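Backlash (engineering)

Backlash, also called lash, play or slop, is the small gap between the teeth of two gears that mesh. When the driving gear changes direction, it has to cross this gap before the driven gear moves at all. The result is a short stretch of motion in which one half of the machine is hard at work and the other half has yet to hear about it.

Purpose

Some backlash is put there on purpose. Teeth need room for a film of oil, for swelling as the metal warms, and for the errors of whoever cut them. A gear pair with no gap tends to run hot, howl and wear itself a gap anyway, usually a larger one than the designer would have picked.

In machines that turn only one way, such as a fan drive or a kitchen mixer, backlash rarely matters. It becomes a nuisance in anything that must reverse and stop at a chosen spot. Users of old hand-cranked lathes learn to approach every mark from the same side, a habit that often spreads to parking.

Measurement

The usual method is to lock one gear, rock the other back and forth, and read the movement on a dial indicator placed against a tooth. The reading should be repeated at several points around the rim, as gears are seldom as round as their drawings. Shalini Bhatt's workshop manual Small Gears, long a standard text among clock repairers, gives 2 pages to the dial indicator and 3 to finding out where it was last put down.

Reduction

Common remedies include moving the shafts closer together, cutting the teeth to tighter limits, and splitting one gear into two halves pushed apart by a spring, so that each half presses on a different side of the mating teeth. The spring-loaded type was sold for years in the Joubert 404, a chart recorder admired for its steady pen and disliked for its price.
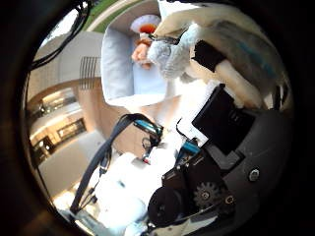 A small toothed gear with its central hub.

Plastic gears are quieter and forgive poor alignment, but they bend under load, which can feel like backlash from the far end of the shaft. Owners tend to blame the teeth in either case.

See also: Gear train; Hysteresis; Lost motion; Tooth profile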